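Filed under: Bench Log / Arms & Grippers

Destari arm, bench log, January

In at 6.40 in the evening. Heater on, Siamak already here with the lid off the controller box, which I'd asked him not to do until we had a baseline. Put it back on.

Purpose of tonight: find out whether the new pick routine is any better than the old one, or whether we have talked ourselves into it. Nazanin's write-up on the Londville list says the approach angle fix "solves crowded picks". I have read that sentence a few times now and I don't believe it. One good evening with blocks spread out on a mat tells you the arm can pick up a block on its own, and we knew that before Christmas.

Settings, so I don't have to guess later:
- finger opening 60 mm at approach
- wrist speed down to 6 on the slider (it was higher, Siamak's doing)
- old finger pads, the new ones are still in their bag
- config saved as cluketti_487, do not overwrite

Ran the calibration twice. The second pass disagreed with the first by 3 mm along the long side of the bench. Siamak says that's within what the Tan bracket allows. Maybe so, but then the bracket wants looking at before anybody writes another line of code. I tightened both screws and ran it again, and it came back different once more, smaller this time. I'm not calling that fixed.

Then the blocks. I put the orange-red one hard up against the pale one on purpose, both at a slant, because that's how things end up when you tip a box out. The planner is supposed to notice the neighbour and turn the wrist so the fingers go down either side of the target.

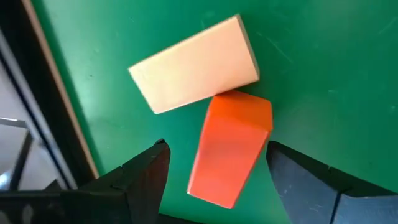

Wrist cam. Fingers open either side of the orange-red block, pale one right up by it.

I'll give it this much, the fingers are on the correct sides. But look at the gaps. There's plenty of green on the left and only a thin wedge on the right. If the arm believes it is centred, then either the camera offset is wrong or the calibration is, and I know which one I'd put money on after the business with the bracket. Siamak thinks it's the view, the camera not looking straight down, and that it would look lopsided from there even if it was dead centre. He could be right. We can check by putting a single block under it with a ruler, and we should have done that first.

Other doubt: colour. The routine finds the edge of the block by colour, and orange-red on green is about the kindest case going. The pale one is the harder test, and a block the same green as the mat would be harder still. Nazanin's clips all use the bright ones. I'm not saying it was deliberate — bright blocks are what was in the tub.

To do:
- ruler check, one block, both slants
- swap target to the pale block, leave the orange-red one as the neighbour
- take the bracket off and look for play
- leave the pads alone until all of the above is done

Stopped at 9.15. Siamak wants to change the planner. I've asked him to wait. — N. Moradi

Comments

Homa Parsa: The Tan bracket on ours had play in it as well. A washer under the lower screw helped for a month or so, then it came back.

Nazanin Shirazi: Fair point on the colours. I do have runs with the plain ones but they were messier and I left them out, I'll put them up. Still think the angle fix is doing something.

Nima Kermani: Could whoever has the steel ruler put it back on its hook please.

Siamak Daneshvar: It's the view. I'll bring the plumb line.

Recent in Bench Log
Calibration drift, again
Finger pads: soft or hard?
Cluketti config files, where they live
Rewiring the stop button
Londville open evening, what to bring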